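Open afternoon at the Panholm lab

I went to the open afternoon at Panholm in May, mainly to see the handling cell. I work on conveyors and know very little about arms, so take the control side of this as second-hand. Visitors were let in at two, and the cell was running from then until the building closed at five.

The session was run by Thilini Gunawardena, who looks after the tabletop work. She gave a short talk at a whiteboard and then let people stand behind the tape and ask whatever they liked. I preferred this to the usual format, where the machine performs once an hour and you read posters in between.

What the arm is for

The project is called Wovalgate. The aim is to pick up ordinary tableware from a surface where it has been set down without any fixture, and put it down somewhere else. In my line of work we would solve this with a tray and a locating pin. The Wovalgate people do without both on purpose, as the eventual use is clearing and sorting in canteens, where you cannot expect anyone to line up their bowl.

The training set so far holds 3,541 picks. Of these, 900 were done with cups only, and those were the first ones collected. Bowls came later and have been more trouble. A cup offers a rim at a sensible height and a wall that is close to vertical. A wide bowl offers a rim that is low and a long way from its middle, so a grip on one side leaves most of the weight hanging off the fingers.

The gripper goes by the name of Prongate. It is used rim-first: one finger inside, one outside, close, lift. I asked why they did not take the cups around the body, and the answer was clearance. With several items on the cloth, a gripper that has to go round a cup needs free space on both sides of it. A rim grip needs very little.

The cost is that the load is free to swing a little about the grip. Plastic tumblers are light enough for this not to matter much. A full cup would be another thing, and they have not tried one. 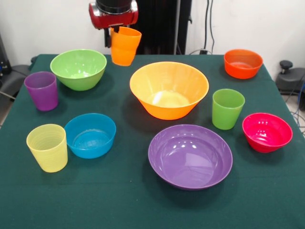 What I took from the demonstration

Colour is less help than I had assumed. My first thought on seeing bright plastic was that the system would find things by colour, and that it would be fairly easy. Orange is used for a cup and for a bowl, and so is purple, so colour alone will not tell it which grip to use. Shape has to come into it. Gunawardena said the overlap was wanted, and that an earlier set with one colour per item had given figures that looked better than they were.

Shine is a nuisance. The overhead lights leave white patches on the inside of the bowls, and depth readings there are poor. They have tried a diffuser over the lamps. It helped, but it made the room unpleasant to work in and has been taken down again. The present approach is to ignore depth inside the bowl and trust the rim.

The cloth matters more than it should. A cloth can wrinkle, and a fold of the wrong height can be read as a low edge. It also moves if a finger touches down too hard. The touch-down force limit is now set in software, and the person sitting next to me, who had come over from Obradović, wanted to know why it was not done with a compliant wrist. There followed ten minutes on spring rates that I will spare you. I think he had a point - a spring does not need to be sampled - but you pay for it in placing accuracy.

Speed

Slow, by my standards. A full pick and place takes long enough that you can follow every stage of it by eye. I was told the cell is held well below what the arm can do while picks are being recorded. The next target is 600 bowl picks with mixed spacing, followed by a move to stacked items, which I would like to see. Nested cups are miserable even on a conveyor.

Practical notes, if you plan to go to the next one: the car park at Panholm is small, the entrance is on the side away from the road, and there is nowhere to sit in the lab. The slides are to go up on the project page once they have been tidied. I have asked for the force plots as well and will add them to this post if they arrive.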